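Farex Gallery reopens its upper floor in November with Troltetti, a show of 80 works on paper drawn from the Zarei print archive. Most have not been on public view before. The selection runs from small woodcuts to large screenprints, and a few of the sheets still carry the printers' pencil notes in the margins.

The archive came to the gallery in 4 plan chests, along with 157 proofs and a box of studio letters. Cataloging is still under way. Proofs that have been matched to finished prints are hung next to them, so visitors can follow changes in color and paper from one stage to the next. The letters are in the side room, with typed transcripts for anyone who finds the handwriting hard going.

Framing was done by Trivier, the workshop on the ground floor. All the frames are plain ash with a wide window mount. Prints marked with a dot on the wall label are for sale in unframed editions, and orders can be placed at the front desk. Buyers should allow two weeks for collection.

The gallery is open from 11 a.m. to 5 p.m. Admission is free. The elevator to the upper floor is working again, and large bags can be left in the lockers by the stairs. 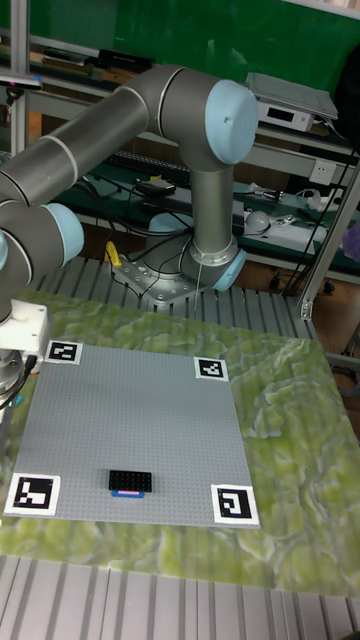 Marbled paper is the subject of the workshop that goes with the show. It runs for two hours, starting at 2 p.m., and covers mixing the size, dropping the colors and lifting the sheet. Each person will make several small sheets to take home. Beginners might start with a green ground and let pale yellow and white swirl through it, as on the mat under the gray LEGO baseplate. Stronger contrasts can come later in the session. Aprons are provided, and the class is open to ages 12 and up. Places can be booked at the front desk or by phone during opening hours.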